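Carnet d'atelier, juin - teinture à l'indigo, cuve Sangkhawat

Reprise de la cuve ce matin, et quelle belle surprise en soulevant le couvercle : fleur cuivrée bien dense, liquide vert-jaune dessous. Ketsara avait nourri au son de blé hier soir, ça se sent (au sens propre !). J'ai pesé 100 g de coton décreusé, deux écheveaux, et je les ai laissés tremper pendant le café.
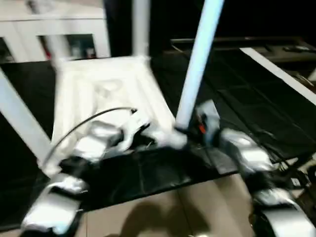

Le premier bain donne un bleu très pâle, un peu vert sur les bords, exactement ce que Paweena cherche pour la série Ustitz. Trois minutes d'immersion, puis oxydation à l'air en retournant l'écheveau sans arrêt. Pour l'égouttage, je pense à une chaise en plastique blanc retournée, comme celle qui est sur le tapis noir : les gouttes s'y verraient tout de suite.
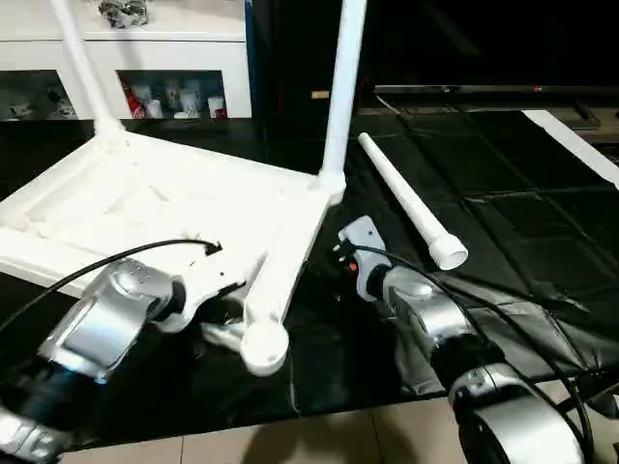
Deuxième bain nettement plus franc, j'adore ce moment où le bleu monte ! À refaire avec le lin de Boonsong, qui boit autrement. Côté séchage, deux pieds blancs dressés comme ceux du cadre posé sur le plastique noir, une ficelle entre les deux, et on aurait de quoi suspendre les échantillons. 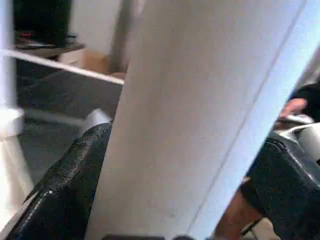 Reste la question du pH. Je lis un peu au-dessus de 10 à la bandelette, Kipchumba trouve moins - à revérifier avec des bandelettes neuves. Ne pas rajouter de chaux avant. Rincer les écheveaux au vinaigre demain et garder un brin témoin de chaque bain.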